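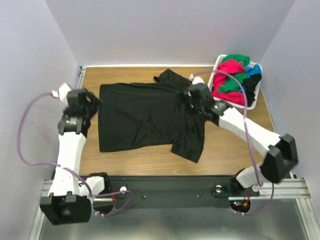 Folding thread! I've gone from someone who lived out of the clean pile to someone who looks forward to laundry day, and I want to tell you all how. The biggest change was giving the job a proper surface. A bed is too soft and too low, and the shirt slides around with the blanket. On a bare wooden table you can spread a black T-shirt out flat, keep the basket up in the far corner, and still have bare wood all the way around it.

2/ Start with the hem. I used to grab shirts by the shoulders and shake (so satisfying, so useless). Now I lay the shirt sideways, get the bottom edge straight, and smooth toward the neck with flat hands. Creases in the middle mostly go away if you push them out to the sides.

3/ Sleeves next. One always bunches up, I swear. Pull it out by the cuff before you fold anything, or that little lump ends up in the middle of your stack and the whole pile leans.

4/ Then thirds. Side in, sleeve back, other side in, sleeve back, hem up to the collar, once more. My friend Arsalan Dogar folds in half first and gets a wider stack that suits his shelves at home. Try both!

5/ Knits are a whole other thing and I love them. Soft gray ones especially – they show every ripple, and they stretch if you haul on one spot.
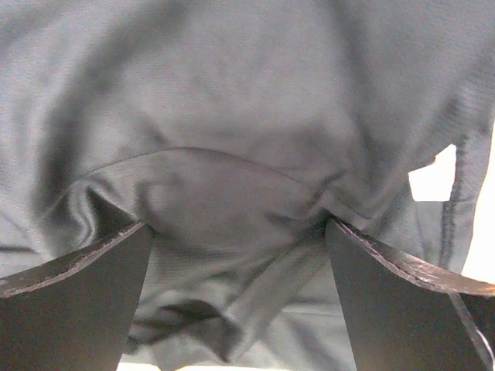
Gray knit, pinched just below the seam.

6/ See how the cloth goes tight and round under that curved seam? Handle a soft knit like that for long and it can lose its shape. I slide both hands underneath and move the whole thing in one go.

7/ Basket order matters too. I pull all the T-shirts first, then knits, then socks at the very end with music on. Same fold over and over gets you into a rhythm, and I'm so much faster than I was in July.

8/ Tell me how you fold yours. And if anyone has cracked fitted sheets, please, I'm begging – I have 2 of them waiting for me right now.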